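Stotstead Playhouse Forum > Reviews and Reactions > Brunet (spoilers after the first page)

yaubert
Saw Brunet last night at the Playhouse. Two actors, one kitchen, a marriage coming apart over the sale of a piano. I went in expecting to be bored and was only bored until the intermission, so I'm calling it a win. The second act is where the wife stops explaining herself and the whole thing wakes up. Has anyone else been? I'd like to know if I'm being too kind.

pitseat409
You're being too kind. Ninety minutes of two people not answering each other's questions. I can get that at home and park for free.

yaubert
Fair, but did you stay for the letter?

pitseat409
I stayed for the letter. The letter was four minutes long and he read it facing the refrigerator.

Ljubica Todorova
I thought the refrigerator was the best choice in the show. You don't get his face, so you watch hers, and she's folding a dish towel into smaller and smaller squares. My problem is with the writing. The husband changes his mind about selling three times and I couldn't tell you why for any of them. In the first act he's a coward, after the phone call he's a saint, and by the end he's shouting about his father, who had not come up before.

druverfan
The father comes up in the first scene. "He'd have sold it for parts." It's easy to miss, the guy mumbles it into a cereal bowl.

Ljubica Todorova
Then it should not be mumbled into a cereal bowl.

druverfan
It's naturalism.

pitseat409
It's a man with his mouth full.

mfleury
Coming in as someone who saw the earlier version in August, when it was a reading in the upstairs room. It was shorter and meaner, and I liked it a lot more. The sister had a part. She had one good monologue about driving back from the coast with the dog, and they cut all of it, so now when the wife says "ask my sister" it sounds like a threat with nothing behind it. I'm told the cut was made to get it down to two actors for touring. Makes sense on paper. On stage you can feel the hole.

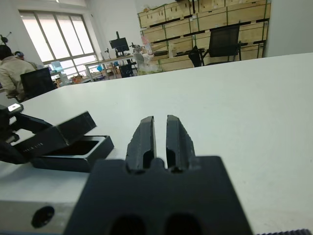 Quentin Chevalier disagrees, and told me so at length in the parking lot: the sister was a crutch, the audience got all its information from her, and the play only got interesting once the couple had to lie to each other without a witness. He's seen it twice. I said that seeing it twice proved he hadn't understood it the first time, and we left it there.

yaubert
I'm with Quentin. A sister who explains things is a program note with shoes on.

mfleury
She didn't explain things! She got them wrong. That was the fun of it.

rowG_regular
Can we talk about the house? The main hall seats 1,614 and I'd be surprised if there were 100 of us. Lovely for legroom, terrible for a play that depends on hearing someone put down a spoon. It belongs upstairs.

druverfan
Agreed on the room. Druver had the same trouble last season – great little play, swallowed whole.

pitseat409
Druver had a plot, though.

druverfan
You walked out of Druver.

pitseat409
I walked out knowing what was happening.

Ljubica Todorova
Going back to the ending for a second. Does she keep the piano or not? My row was split.

yaubert
She keeps it. She closes the lid and takes her coat off.

mfleury
In the reading she put the coat on.

rowG_regular
From G she had it over her arm the entire time.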